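Home Articles Issues For Authors Archive
Shares 149 Comments 9

4. Results from the Semwal district

4.1 Take-up of the home visit scheme

The first surprise in our data was how quickly families in Semwal signed up. The district government opened the home visit scheme to every household with a member over retirement age or with a registered disability, and by the end of July it had received 1,558 applications. We had expected slow growth, as in the earlier cash grant program, where many people waited to hear how their neighbors got on. Instead the villages farthest from the district office came in first, and they came in strongly!

We think the village desks explain much of this. Under the older grant, an applicant had to travel to the office in Momham, fill in a form there, and return a second time with proof of address. Under the new scheme a clerk sat in the village hall one morning a week, took the details down by hand, and checked them against the district roll before leaving. Applicants from Iven told our interviewers that the saved bus fare mattered to them almost as much as the visit itself. One woman had put off applying for the grant for two years, and then signed up for home visits on the day the desk opened (she brought her sister along, who signed up too).

4.2 Who was missed

A high sign-up number can hide gaps, so we compared the applications with the district roll, street by street. Renters were less likely to apply than owners, even where their income was lower. People living alone were less likely to apply than couples. Neither finding is new in the study of local welfare, but the second is stronger here than in the work we reviewed in Section 2, and it held up in every model we tried.

We followed this up with 50 long interviews, held in people's own homes and in the language they preferred. They were a joy to carry out, and they changed our reading of the numbers. Many of those living alone knew the scheme well. They could name the clerk and the opening hours. What held them back was the word "care," which the leaflet used in its title and which they took to mean being moved out of the house. When the district reprinted the leaflet with the title "Visits at Home," applications from single-person households in Iven rose in the next round. We can't separate the effect of the new title from that of the extra desk opened in the same month, and we would love to see another district test the two apart.

4.3 Cost and staffing

The scheme was paid for from the district's existing welfare budget, with travel claims handled through Telell, the payment office shared by nine local governments. Pooling claims in this way kept the paperwork light – visitors handed in a single sheet per month – and it gave us very clean records to work with.

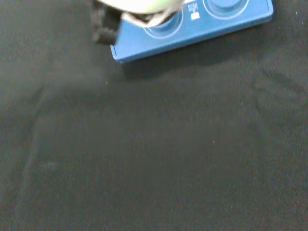
Figure 3

Staff time was the tighter limit. A visitor could see more households per day in Momham, where homes are close together, than in the hill villages, and the district at first set the same target for both. Visitors in the hills met it by cutting visits short. After the target was changed to count travel as working time, visits there grew longer and fewer were missed. It is a small rule, easy to copy, and we were delighted to see how fast it worked its way into the neighboring districts' plans.

The next section looks at whether the households reached in the first round stayed with the scheme once the village desks moved on.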